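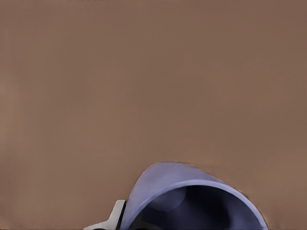
A reader in Skesto asked whether the songbook for younger listeners would include the recordings, or whether families would be expected to find the songs themselves. The same question has reached the office several times since November, and the editorial department is pleased to answer it in this issue.

The Trurar Press Songbook for Young Listeners will be sold with two compact discs, placed in a sleeve inside the back cover. The discs hold 20 songs, one for each chapter, in the order in which the chapters appear. Families who no longer own a disc player may request a download code by returning the card bound into the book. Codes will be sent by mail and may be used on more than one device.

Each chapter introduces a single performer or group and runs to four or six pages. The text covers childhood, first instruments, early engagements and the making of one recording, which is the song heard on the disc. A short glossary explains words such as "session," "refrain" and "B-side." The reading level is suited to ages nine and up, although the music teachers who reviewed the proofs reported that younger children followed the chapters well when an adult read aloud.

Permission for one song in the chapter on river ballads was received late - the contract arrived after the first proofs had been printed - and the chapter has been reset. Readers who hold an advance copy will find a different title on page 61. Replacement pages are not available for advance copies.

The first printing is 3000 copies. Of these, 1000 are reserved for school and public libraries and carry a reinforced library binding. Libraries in the Yu district that ordered under the former catalog number do not need to order again. The trade edition will be available through bookstores and directly from the Skastetti warehouse, where orders placed by mail are filled in the order received.

A teacher's guide is in preparation. It will contain listening exercises for each chapter and a list of further recordings, and will be supplied without charge to schools ordering five or more copies of the book.

Corrections to the text should be addressed to the editorial department, with the page number and edition stated. Questions concerning invoices or damaged discs should be sent to the Skastetti warehouse.

Trurar Press, Editorial Department
24/01/2023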